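Robot arm at the folding bench, what happens to our folders??

Posted in Workplace and Jobs > Laundries, linen and uniforms
Saturday, October 4, 2025

Pascal Lemaire

Hi all, sorry, typing this on break so excuse the mess. I run the day shift finishing room at a workwear and school uniform laundry in Gurcombe. Jumpers, hoodies, fleece, knits mostly, plus a bit of hotel stuff when Lacroix is overflowing and sends us theirs. Since March we've had a robot arm on one of the folding benches. Gripper on the end, picks up the garment, is meant to lay it flat and fold it. Head office calls the whole program Plunik. No idea why.

My question is about the people more than the machine. I have 6 on the folding line. Used to be each of them had a bench and a piece target and that was that. Now one of them minds the arm each shift and the targets haven't moved. So the minder gets a lousy number at the end of the week, everyone can see it on the board, and nobody wants the job. Had a bit of a blue over it last week. One of my best folders has asked to go back on the tunnel washer, which is hot horrible work, just so she's off the roster for it.

What the minder does all day: clears it when it picks up two, squares the garment when it gets a sleeve, turns the dark ones over, feeds it, and in between stands there. It's not hard. It's boring and it's stop start, and you can't get a rhythm up on your own pile next to it. Whoever's on it goes home cranky.

Numbers if they help. We did 2782 pieces off that bench in the last full week, and 849 of them needed a hand put on them at some point. That's from the tally sheet, which I started becuase the arm's own log only counts when it stops itself. If you reach in and tug a cuff straight it doesn't know you helped.

So, three things I suppose.

How do you set a target for somebody minding a machine? Or do you just not.

Should it be a separate job with its own grade? Management say it's "within existing duties". The position description says folding, sorting, packing and "other tasks as directed", so they have got a point on paper.

And do you rotate it or leave it with whoever minds it least? I have one fella who honestly prefers it, bad shoulder, but the others reckon it's unfair he gets the easy bench. Same people who won't do it themselves, mind you.

Would like to hear from anyone who's been through it. Not after a debate on whether robots are good or bad, had that one in the lunchroom already.

Sylvain Leblanc

We went through this with two benches at a linen place, different machine but same sort of idea. Short version, take the minder off the piece target straight away. Today if you can. You can't pay or rank someone on pieces when the pace is set by something they don't control. We left it four months and it soured the whole room, people were timing each other's toilet breaks.

What we ended up doing:

Minder's hours come out of the folding total before the line average gets worked out. Payroll grumbled, it's one extra column.

Two hours on, then swap, then you can't be put back on it the same day. A full shift of minding is too long for anyone's head. By the fifth hour they stop watching and that's when you get a jumper wound up round something.

Your fella with the shoulder: get it in writing as modified duties, with a review date. Then it's not a favour and the others have less to chew on. But don't let him be the only one who knows the thing. Ours went on leave for three weeks and the bench just sat.

Grade. Ask for a trial allowance, not a new grade. Much easier to get a yes. We got a small hourly loading for anyone signed off on clearing and restarting. Management's "existing duties" line falls over a bit the minute there's a training sign off, since you don't get signed off on existing duties do you. Get your tally sheets in front of them too. 849 is a good number to have on paper because every one of those is a person doing something the log says didn't happen.

One more, talk to whoever does rosters about the end of shift. Minder needs ten minutes to hand over. Which garments it's been fighting with, what's been set aside. We had none of that at first and the arvo crew started from scratch every day.

Did you get any say in which garments go to the arm? That made the biggest difference for us, more than the pay.

Ama

just rotate it and stop keeping score lol. if the company wants a robot the company can wear the slow numbers

Pascal Lemaire

Thanks both. Ama, I'd love to but the board's not mine, it goes up from head office every Monday.

Sylvain that's really useful, the extra column I can probably get through. Hadn't thought of modified duties either, will ring about it.

On garments, no say so far. It gets whatever comes off the dryer. Dark knits are the ones the crew complain about most, hard on the eyes looking for an edge when it's all one colour and bunched up. Gripper and dark cloth, close in:

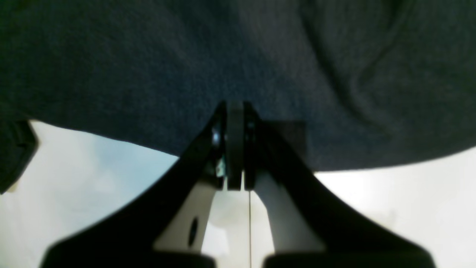
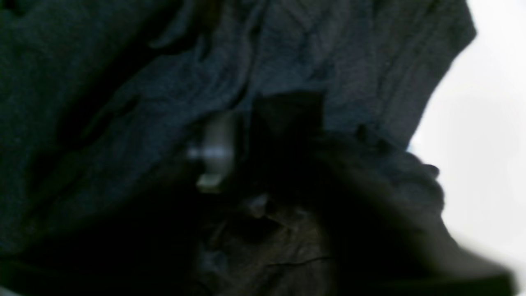
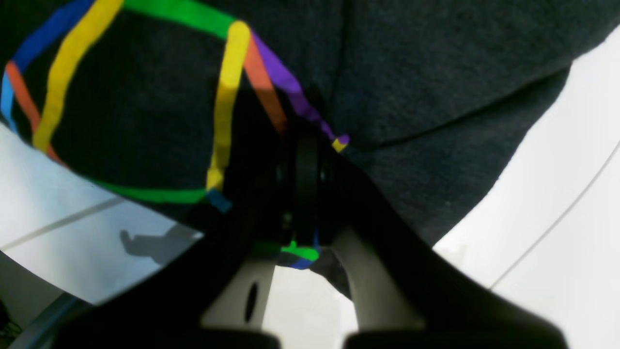 Sylvain Leblanc came back to say he'd pull dark knits off that bench altogether for a month, fold them by hand, and keep the same tally sheet going so there's something to compare. Let the crew pick what goes to the arm first thing, he reckons, and write down who picked and what. Theirs chose towels and pillow cases to start with and added from there. He also said to ask for the board to show the bench as its own line with no name against it, as their head office agreed to that in one phone call when they'd been knocking back the allowance for weeks.

Pascal Lemaire

No name on the board, yes. That I can ask for Monday. The hand tally stays, I'll get the crew to put the garment type down as well, only got a tick and a time at the moment. Will post again when I've heard about the loading. Break's over.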